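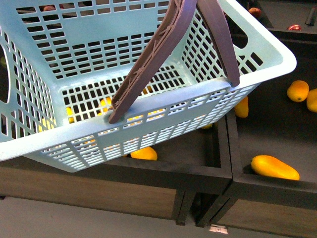

The Case for the Hand Basket

My neighborhood grocery put away most of its hand baskets in September. There used to be a stack inside the door and another by the onions. Now there is one short stack near the registers, where you find it on your way out, and a long row of carts where the first stack was. I think this is a mistake, and I think a lot of stores are making it.

The reasoning is easy to follow. A person with a cart buys more than a person with a basket. A cart has room, and room gets filled. Baskets also walk out of the store and end up in garages holding jumper cables. Naveed Marwat, who managed the produce section at the Ahonen market on our side of town until he retired, told me he ordered 200 baskets the year the store opened and had trouble finding 20 of them when he left. I don't doubt him. I have seen one of them on a neighbor's porch with geraniums in it.

But look at who is in a small grocery at five in the afternoon. They are people who need milk, something green and something for dinner. They don't want a cart. The aisles are narrow, the carts jam at the end of the bread shelf, and everyone has to back up. Give these people a basket and they are through in a few minutes. Take the basket away and they carry what fits in their arms, or they drive somewhere else. I have done both.

I will say something for the object too. A plain plastic basket with open grid sides and two handles is a very good design. It weighs almost nothing. You can see what is in it from any side, so you don't buy the second jar of mustard. Dirt from the potatoes drops through the bottom. You can rinse it with a hose. When you set it down the handles fold out of the way, and when you pick it up they come together in one hand. The baskets nest, so a stack of them takes the floor space of one. I can't think of much in a store that does its job so well for so little money.

The cart has none of that. It has a wheel that pulls left.

There are complaints about baskets, and some are fair. A full one is heavy, and all of that weight hangs from one arm. Ratree Limsakul, who lives upstairs from me and has a bad shoulder, won't use them for anything but bread. She would rather push. Some stores have gone to the deep basket on wheels with a long pull handle, and I understand why, though I trip over other people's. My answer is to keep both. No store has to choose one kind of container for every customer, any more than it has to choose one size of bag.

The other complaint is that they are dirty. Often they are. A basket spends its day on the floor, in car trunks and under leaking chicken, and then it goes back on the stack. This is a cleaning problem and it can be fixed by cleaning. At the Grosten store, where Hwa-young Ban runs the front end, the baskets go through a wash at closing time, all of them. She told me it takes one employee and a sprayer. If a store won't do that much, I wonder what else it isn't washing.
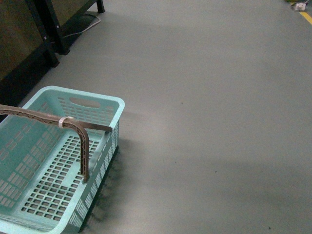 Is it bad manners to set your basket on the floor while you pick out fruit?
It's fine, as long as you keep it close to the bins and out of the walking path. Don't put it on top of the produce, and don't nest it back in the stack if something has spilled in it.

I'd add that stores could make this easier. Most produce bins stand on legs with open space underneath or have a ledge in front, and either one would take a basket if the store planned for it. Customers need both hands to open one of those thin bags and to turn over a melon. So the basket goes down somewhere, and if there isn't a place for it, it goes on the tomatoes. Reijo Kemppainen, who builds store fixtures and put in the bins at a Pultenura branch, says he has offered a low shelf for baskets on every job and has sold it twice. The usual objection is that the shelf could hold garlic.

That is the same thinking that took the baskets from the door. Every foot of the store is supposed to sell something, and a basket shelf sells nothing you can ring up. But it keeps customers in front of the fruit longer, with their hands free, and I would expect a grocer to want that.

As for theft, I have a modest proposal. Sell them. Put a price of 4 dollars on the things and let people who want one for their garage buy one. Barış Altıntaş has done this at his shop on Jevon Street for over a year. He says a few sell every week and the ones by the door mostly stay put. He also keeps a box by the entrance for returns, no questions asked, and baskets from other stores turn up in it.

I asked the manager at my own store whether the baskets by the door were coming back. She said customers hadn't asked for them. So I am asking, and if you shop there and you miss them, you should ask too. In the meantime I pick one up at the registers, walk it back to the onions, and start from there.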